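Bench rules for suturing sessions, second version
Feb 3, 2024

When I joined the Siriwan bench project in November, the rules for recording robotic suturing were one page long, and half of it was about shoes. I have now rewritten them with the help of our partners at Pradus. I put the main points on my blog so other small labs can borrow them.

Before the arms are powered

Look at every port first. The cannula must be seated, the latch closed and the cable kept clear of the arm's path. Read the label on the cap and write its number in the log, even if you are sure you remember it.
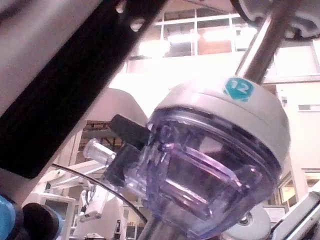 How often should this check be repeated? After each instrument change, and again after any pause longer than 20 minutes.

During the stitch

Our old text said "handle the needle with care", and everyone understood it differently. The new rule is more strict. Hold the needle by the body, never by the point, and do not pull thread you cannot follow with your eyes. If blood covers the needle, stop both hands and clean the view before the next move.
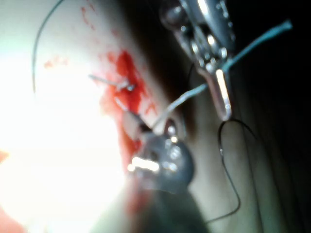 I also ask operators to say "stop" aloud when they stop. It felt silly to me for the first week, but the person at the bedside cannot guess what the console is doing – and a quiet pause looks the same as a fault.

Knots and thread tails

Cut tails are collected before a new strand comes in. Both instrument tips stay in view while a knot is tied. When one of them leaves the picture, the other one waits.

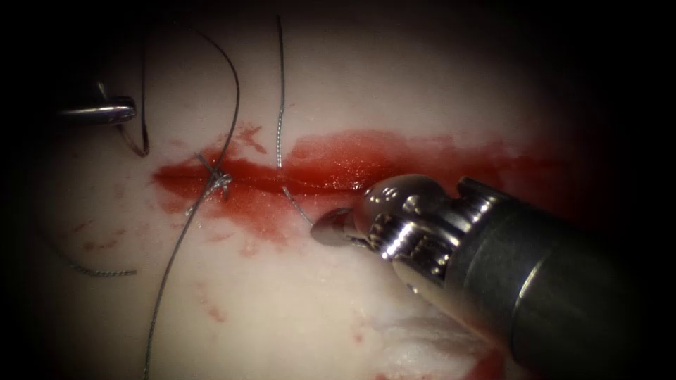 What goes in the log

We use a Flarkard sheet with 43 fields, too many in my opinion. Fill in the port numbers, the instrument changes and each stop with its reason. Failed stitches are kept in the Jovero archive together with the good ones, under the same naming rule.

The third version will deal with lighting, where I still have no rule I trust.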